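Research article – Household and Workplace Storage

3.2 The bins and the foam inserts

In this section we describe the storage bins that were used in the study and how the inserts were placed in them. 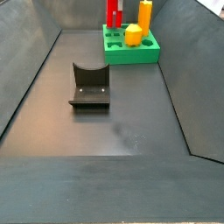
All bins were of the Stusberg type, which is open on the top and has a low height compared with its floor area. We selected it after the pilot work, where the participants complained that deep boxes made them bend and search with the hand. With a shallow bin the person can look over the near wall and see most of the floor, but the part of the floor closest to the body stays hidden. This hidden part became important for our results – several participants forgot small items there, and they noticed it only when the bin was taken away.

The inserts are blocks of green foam with pockets cut in the top face (Figure 2). The pockets have different outlines, so that a person who returns an item must compare its shape with the free places. Two of the pockets are small rectangles side by side, and one has the form of an arch. The bright color was proposed by Noel Pangilinan, who had seen in an earlier workshop study that gray inserts were difficult to find in a dark bin.

Figure 2. Dark gray bin with a green foam insert at the far end. Colored objects stand on and around the insert.

The insert was not fixed to the floor. We considered gluing it, but Mavis Abernathy pointed out that in real homes and workshops such inserts move when the bin is carried, and we wanted to keep this condition. At the beginning of each session the block was put against the back wall. The participant was allowed to pull it closer, and the observer wrote down if this was done.

Each of the 90 participants completed the tidying task with the same set of objects. After the removal of sessions that were interrupted, 497 returns of an item to a pocket remained for the analysis. A return was counted as correct when the item was standing in its own pocket without support of the hand. Items left on the top face between the pockets, or on the floor of the bin, were coded separately as "near" and "away". Bezawit Tsegaye and Alfie Whitlock coded all returns independently, and they disagreed in nine cases. These were discussed with Raili Peltonen until one code was agreed.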